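Home & Garden Help > Sewing and Fabric > Colour and fading

Black cotton going brown and patchy, can it be saved?

Posted by Birgit Kasten

Hello all, hoping someone kind can point me in the right direction. I have 2 pairs of black cotton drill curtains in our back bedroom, made by my aunt when we moved in, and a black tablecloth she ran up out of the leftovers. They were a lovely deep black to begin with. After a few summers of afternoon sun the curtains have gone a rusty sort of brown down the leading edges, and the tablecloth has greyed off in the middle where it gets wiped most. The folds are still as dark as ever, so you can see exactly how far it's gone.

I'd hate to throw them out. The fabric is still strong, the stitching is sound, and I don't think I could find drill that heavy now without paying a fortune. My neighbour reckons a packet of dye in the washing machine will fix the lot. My sister says I'll end up with stripes and a black washing machine. Who's right? We've got a front loader, if that matters, and a big old preserving pot my husband would rather I didn't use.

Also, is there anything I should be doing afterwards so I'm not back here in two years asking the same thing?

Thanks so much in advance, Birgit

Elfriede Heitmann

Hello Birgit, what a nice thing to have from your aunt, and good on you for wanting to keep them going. I dyed costumes for our local theatre group for a long time and black was always the one that caused the tears, so I'll tell you what I know and you can take what's useful.

Your neighbour and your sister are both a bit right. Cotton takes dye beautifully and a faded black is much easier to bring back than a colour is to change. But the sun has hit those edges harder than the rest, and dye doesn't know that. It goes on everywhere, so you need enough of it to take the whole cloth down to the same depth.

First, wash everything hot with ordinary detergent and no softener. If there's old softener in the cloth, wash it twice. Curtains hold an astonishing amount of dust and kitchen grease, and any grease left behind will show up as a pale spot. Leave them damp.

Then weigh them, or weigh one before you wash it and do the sum. People always buy too little dye. The packet will tell you how much dry fabric it covers for a full black, and it's usually a good deal less than you'd hope. For heavy drill I'd do one curtain at a time in the front loader and follow the dye maker's directions for salt and temperature. Don't cram the drum – the cloth needs room to tumble or you really will get your sister's stripes.

One thing to check is the thread. If your aunt sewed with polyester it won't take a cotton dye, and the stitching may stay whatever colour it is now. If it was black to start with it has probably held up better than the cloth anyway. The heading tape is often polyester too, but that's hidden by the hooks.

When you're done, run an empty hot cycle with detergent, wipe the rubber seal (get right down inside the fold, that's where it hides) and do a load of dark towels before you let anyone put a white shirt in there. And please leave your husband's preserving pot alone! Anything used for dye shouldn't go back to food.

As for keeping them black, I'd put a lining on the window side. Plain curtain lining is cheap, it takes the beating in place of the good fabric, and you can hand-stitch it along the top in an evening. Wash inside out in cold water, and dry in the shade.

Do let us know how you get on. I still think of a certain cloak I had to dye three times.

Mattes Vogler

Just buy new ones, life's too short. Or turn them around so the brown bit is against the wall.

Finn Hellwig

I agree with nearly everything Elfriede says, and Mattes, turning them around isn't a silly idea if the hems allow for it, though you'd still have the brown edge when they're drawn.

I'd only add that you should test a corner of the tablecloth first. If it has any stain-resistant finish the dye may sit on top and look blotchy, and it's better to learn that on something small. I'd also lay the dyed cloth out flat next to something you know is properly black, in daylight. Under a warm bulb everything looks fine, and then you open the blinds in the morning and have a little cry.

Good luck with it, Birgit. They sound well worth an afternoon.

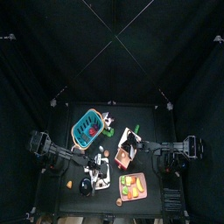
Black fabric lining around a black tabletop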